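Subject: Re: [regional-trade] Fivance export orders survey, first results
From: Aurel Gavrilă
Date: Tue 15 August

Relu Coman wrote:

Dear all,

The first results from the new Fivance survey of export orders in the Pravholm district are out and I think they deserve more attention than they've had on this list. New orders from abroad are up 26 percent on the same quarter last year. Nothing in the customs figures came close to picking this up, and it agrees with what I hear from people in the trade. The questionnaire went to 1171 firms, so it can hardly be called a small exercise.

I would suggest we start using the Fivance series in our own quarterly note in place of the old one, which is still tied to the year 2000 and shows its age. If there are no objections I'll put it in the next draft and write the paragraph myself.

Regards,
Relu

End of quoted message.

Relu, all,

I have an objection, or a handful of them, and I'd ask that nothing goes into the draft until they have been dealt with. I've read the release, the two-page note on method that comes with it and the table at the back, and I come away less sure of the 26 percent than when I started.

First, the size. The form went out to 1171 firms. It did not come back from 1171 firms. The note says that nearly 800 replied, and it says so in the small print under the last table. I don't think that's a bad rate for a survey with no legal duty to answer. Plenty of us would be glad of it. But we are told nothing at all about the ones who stayed silent. Were they the small workshops? Were they firms that had stopped exporting and saw no point in filling in a form about exports? If it was the second, then the result leans upwards before anyone has added up a single order, and it will go on leaning upwards every quarter.

Second, the comparison. This is the first round. There was no survey in the same quarter last year, so where does last year's figure come from? As far as I can make out, each firm was asked to state its orders for this quarter and also to recall its orders for the same quarter a year ago. I have filled in forms like that on behalf of an employer. You know this quarter's figure because it's on the desk. Last year's is in a file somewhere and you put down something that feels right. Or you divide the annual total by four, which for anyone selling garden furniture or heating parts is no use whatever. The release calls this "year-on-year growth" with no hint that half of the sum comes from memory.

Third, weights. The table gives a figure for each branch and then a total, and I can't get from one to the other. I've tried weighting by number of replies, by number of staff (from the district yearbook, so a bit old) and by last year's exports. None of the three gives me 26. The closest I got was with the raw values simply added up, which would mean that one very large order counts for as much as a hundred modest ones. That may be what was intended. If so, it should be stated, and it leads me to the next point.

Fourth, Celtness. I don't want to pick on one company, and I don't know whether they answered the form. But everyone here remembers the press notice about their long supply contract, and it falls in the right quarter. If the whole value of a contract running over several years is booked as new orders in the quarter it's signed, and if the total is a plain sum, then a good part of the "boom" could be a single signature. Take it out and I would like to see what's left. It may still be growth. It may be nothing you'd notice.

Fifth, and this is smaller, prices. The orders are in money terms, not adjusted for anything. Timber, packing and carriage have all gone up, and firms have passed on what they could. Some part of any rise in the value of orders is the same number of crates at a higher price. Our old series at least tries to take that out, however badly. People keep telling me that the year 2000 base makes it useless, and I've never quite followed why. The base year is only the year that is set to 100. What matters is how old the weights are, and those were redone at Crăciun's request when the district boundary moved. We said so in a footnote at the time, and I can see we should have said it in larger type.

As for customs "not coming close", customs counts goods when they cross the border, and orders are supposed to come before that. If the orders are real we should see something in shipments by November or so. I'd be quite content to wait and look. I wouldn't be content to print a number now and find ourselves explaining it away in the winter, as we had to with the retail figures.

I raised most of this off the list before writing, as I didn't want to be unfair to the people who did the work, and I've pasted in the one answer I have leave to share.
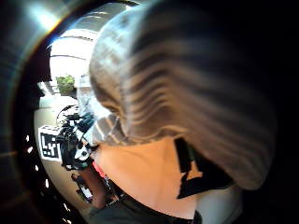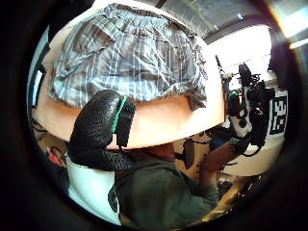 Stela Voicu wrote back that she thought I was being too hard on the recall question. Every new survey has to begin somewhere, she said, and asking for last year's figure is common in a first round, so long as it's dropped once there's a real one to set against it. She agreed that the release ought to have mentioned it. On the silent firms she was more on my side than I had expected: she would want a short telephone check of some of them before she put any faith in the level, though she thought the direction was probably right. She also pointed out that a plain sum isn't always wrong. If what you want to know is how much foreign money is on its way to the district, one big contract is part of the answer and leaving it out would be a distortion of its own.

I take the last point. It depends what the figure is for. If somebody wants to know how much money is coming in, then add it all up, by all means. Our note has always tried to say how the general run of exporters are doing, and for that I would much prefer the share of firms reporting a rise against the share reporting a fall. Fivance must have this on file, as it follows directly from the form, but it isn't in the release. I can think of innocent reasons for leaving it out. I'd still like to see it.

I don't take the point about direction, or only partly. "Probably up" is what most of us would have said without a survey. Relu says the result agrees with what he hears from people in the trade, and I'm sure it does, but the people one talks to are mostly those who are still trading and have time to talk. It's the same problem as the replies.

What I would propose instead:

Keep the old series in the next note as the main figure, with the footnote on weights moved up into the text.

Mention that a new survey exists, in one sentence, with no number attached to it.

Write to Fivance and ask for four things: the response by size of firm and by branch, the rule for booking long contracts, the weights (or a plain statement that there are none), and the shares of firms up, down and the same. I've drafted the letter and will send it to anyone who wants to go over it first. Brândușa, I would be glad if you did, because you know how their office works and I'm told my letters sound cross.

Look at it again when the second round is out. By then at least one of the two figures being compared will have been collected in the proper way.

One more thing, since it will come up. Costel Ene asked me whether the survey is paid for by exporters and whether that matters. The release thanks "partners in the business community" and gives no names. I don't assume anything from that. Most surveys are paid for by someone with an interest, and ours used to be too. I would ask who the partners are, and put the answer next to any figure we use.

Relu, I know you've waited a long time for something better than the old series, and I've been hearing about its faults from you for years, most of them fair. I'm not against changing. I'm against changing on the strength of one quarter and a press release. If you have had sight of the full tables, and I half suspect you have, please post them here and I'll happily work through them again over the weekend.

Aurel

PS. The chart on the front of the release starts its left-hand scale at 90. Please don't copy that into the draft, whatever else we settle on.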